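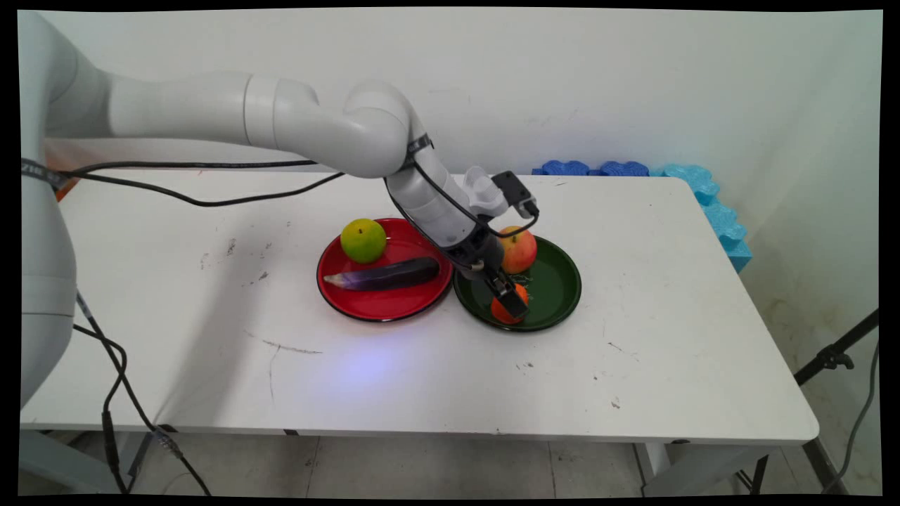
Rimmed plate

A rimmed plate (also banded plate, edge plate) is a round dish with a border in a second color, most often black or dark brown, running around the outside edge. Used for serving, for sorting and holding fruit and vegetables, and for display. Common in homes, canteens and small restaurants. The border can be painted, dipped, or just a second glaze laid over the first.

Contents
Name
Form and color
Use with produce
Care
Collecting
See also

Name

"Banded plate" is the older trade word. "Rimmed" came in later through shop catalogs and causes some mixups, as potters also say rimmed for any plate with a wide flat lip, colored or not. A plate can be rimmed in one sense and not the other. In Gesville the short form "blackedge" is used for all of them, soup bowls included.

Form and color

Usually flat or slightly dished. Body color and rim color are meant to contrast. Red with a black rim and dark green with a black rim are a well known pairing, sold loose or as a set of 2. Other bodies: mustard, cream, deep blue. White bodies exist but are less liked, small chips in the rim show up more.

The dark rim has a practical side. It hides knocks from stacking, and on a pale table it gives the plate a clear outline. Marcela Zeman, in her notes on the Dondau pottery, put it down to plain thrift: the dark glaze was the cheapest one in the shed and edges are what get damaged first.

Glossy finishes are the norm. Matte ones came in later, stain more easily, esp. from beet and berries.

Use with produce

Rimmed plates are often put out with whole fruit and vegetables instead of a bowl. A flat plate keeps things in one layer, so a soft spot gets noticed early and nothing at the bottom is crushed. The drawback is rolling. Tangerines and limes wander if the table is bumped. Long items such as an eggplant are commonly laid across the front, where they act as a stop for the round ones behind.

Habits differ on what goes together. Some households keep fruit and vegetables on separate plates, others split by size or by what will be eaten first. Apples give off ethylene gas as they ripen and can hurry along other produce nearby, so they are sometimes given a plate to themselves. Eggplant does poorly next to apples for long, it is sensitive to the gas and the skin can start to spot. Citrus is less bothered.

Color is the other consideration. Purple eggplant and green citrus stand out well on red. Orange and red-yellow fruit on dark green, same idea. Priya Blackwood's cookery column in the Gesville paper recommended choosing the plate color furthest from the fruit, and gave a chart, later reprinted as a tea towel.

Two plates set side by side will often overlap a little at the rim. Harmless for short periods, though the upper plate sits at a slight tilt and things on it can creep toward the low side.

Care

Wash by hand if the rim is painted over the glaze. Glazed-in rims generally stand up to a dishwasher. To tell them apart, run a fingernail over the line where the colors meet: a raised step sugests overglaze paint. Stack with a cloth or paper between. Gray scuffs on a white tabletop under old plates usualy come from an unglazed foot ring, and a strip of felt fixes it.

Collecting

A small field. The Flandirix line is the most looked for, made in a run of 3000, red and green bodies only, with the number painted under the foot. Gediminas Sakalauskas listed 46 rim variants in his checklist; Aivar Šimkus went over the same material and accepted 43, treating the rest as kiln faults. Dispute not settled. Later Gudeta plates look close to Flandirix but have a thinner rim and no number.

Prices are low. Single plates mostly turn up in mixed boxes.

See also

Charger plate
Fruit bowl
Foot ring
Overglaze decoration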